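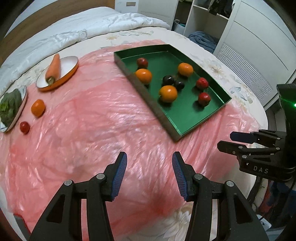

Minutes of the Equipment Users Meeting, Drernow Metals Laboratory

Date: October 14, 2018
Chair: Lies Wouters
Minutes: Milan Dierckx
Present: Ruby-Lee Mahuika, Aarne Partanen, Tobias Nakamura, Lies Wouters, Milan Dierckx
Apologies: none

1. Minutes of the previous meeting

Accepted with one correction. Under item 4, the muffle furnace that failed its temperature check was the small one in the prep room. The large furnace passed. Milan will correct the file copy.

2. Actions carried over

Fume hood airflow test. Done. The report is in the shared folder. Hood 2 reads lower than hood 1 but is within the limit on the sticker.

Replacement crucible tongs. Received. One pair has gone to the Mirkden site and the other is on the hook by the large furnace. Please put it back there.

Argon supplier quote. Still open. Tobias has one quote and is waiting for a second. Carried over.

Old wet chemistry bench. Ruby-Lee has asked for it to be taken out. No answer yet. Carried over.

3. Spark spectrometer

Aarne reported on the Karell spark unit. The argon flush was taking too long after each bottle change, and the first burns on aluminum were coming out gray at the edges. He replaced the inlet fitting and the short length of line behind it. Burns have been normal since then on both the aluminum and the low alloy steel standards.

The carbon line is still drifting over a shift. Recalibrating at midday brings it back. Aarne thinks the window needs cleaning more often than the log shows. Lies asked whether it is being cleaned and not logged, or not being cleaned. Two people said they had cleaned it without writing it down. Agreed that the window gets cleaned at the start of every shift and that the person who does it initials the log.

Spare electrodes are down to one. Order two.

4. Sample preparation

The belt grinder is leaving a film on the softer alloys. Ruby-Lee ran the same nickel sample on a worn belt and a fresh belt, and the aluminum reading was clearly higher with the worn one. The belts are aluminum oxide, so some pickup was expected, but this was more than she had seen before. She wants to move to zirconia belts for nickel and keep the present ones for steel.

Discussion on cost. The zirconia belts cost more and come only in packs of 24. Tobias asked if a milling head would be a better use of the money. Lies said the budget line for this year would not cover a milling head and it could go in the January request. Agreed to buy one pack of zirconia belts now. Ruby-Lee will write up a short comparison after the first pack has been used.

Belts for nickel and belts for steel are to be kept in separate drawers. Milan to label the drawers.

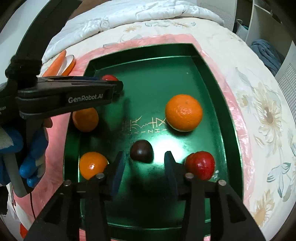

Round and curved parts were taken next, as the Mirkden site has started sending in ball valves and small castings that cannot be cut. Aarne explained that the present clamp holds flat disks well and very little else, so curved parts let air in under the seal and the burn is spoiled. Tobias wanted to know if a plain tray would do for storing them between tests. He pointed to the green metal tray with the oranges in it. The raised walls keep round things from leaving the tray, but an orange next to an orange has no fixed place of its own, and valve balls from two different orders would be no better off. Agreed that a tray is fine if it has dividers and one order goes in each section. He also said the glossy finish should be avoided for ours, as the bench lamp glare makes stamped heat numbers hard to read. Matte trays to be priced. Aarne will ask for the small-parts adapter for the spark stand.

5. Reference standards

Milan went through the cabinet. The following points came up.

The brass set is complete and in date.

Low alloy steel disk 1409 has been ground down close to the line marked on its side. It will last a few more months at the present rate. A replacement will be ordered now because delivery on the last one was slow.

Two stainless disks have no certificate in the folder. Lies believes the certificates were left in the old office when the cabinet was moved. Lies will look. Until they are found, the two disks are for checks only and not for calibration.

The cabinet was found unlocked twice. The key is to go back in the drawer after use and the cabinet is to be locked each time.

6. Balance and furnace checks

Weekly balance checks are up to date. The analytical balance was moved away from the door and the readings settle faster.

The small muffle furnace was checked again with the new thermocouple. At the 900 setting it was reading 19 degrees low near the door and close to correct at the back. It can be used if crucibles are kept to the rear half of the floor. A card has been taped to the front. Tobias asked for a quote on a new door seal. Agreed.

Ruby-Lee asked that nobody put damp cupels in the large furnace straight from the box. They should go on the drying shelf overnight.

7. Service contract

The Jansen contract for the spark unit and the two balances ends in January. Jansen has offered the same terms for one more year. The other choice is to pay per visit. Lies has been through the past invoices, and outside the yearly service there were two call-outs. On a per-visit basis the total would have come to about 2000, a little less than the contract price, with no guaranteed response time.

Aarne was in favor of keeping the contract, given the drift on the carbon line. Tobias would take the balances out of it and have them done separately. Lies will ask Jansen for a price with the balances removed and bring both prices to the next meeting. No decision made.

8. Training

Milan has finished the spark unit training and can now run routine steel samples alone. Copper alloys still need a second person to look over the results before they are released.

Ruby-Lee offered to repeat the acid handling session. Milan and Tobias will attend. Date to be set by email.

9. Any other business

Waste acid drum is nearly full. Tobias to book a collection.

The courier has been leaving samples at the side door with no paperwork. Lies to speak to the courier. Samples with no order number go on the top shelf and do not get tested until the number is known.

The label printer needs a new roll. Ruby-Lee has one in her desk.

Actions

Tobias: second argon quote, door seal quote, waste acid collection, prices for matte divided trays.
Ruby-Lee: zirconia belts and comparison, chase removal of old bench, date for acid handling session.
Aarne: two spare electrodes, small-parts adapter.
Lies: missing stainless certificates, Jansen price without balances, courier, milling head in the January request.
Milan: correct previous minutes, label belt drawers, order replacement for 1409.

Next meeting: to be arranged by email once the Jansen prices are in.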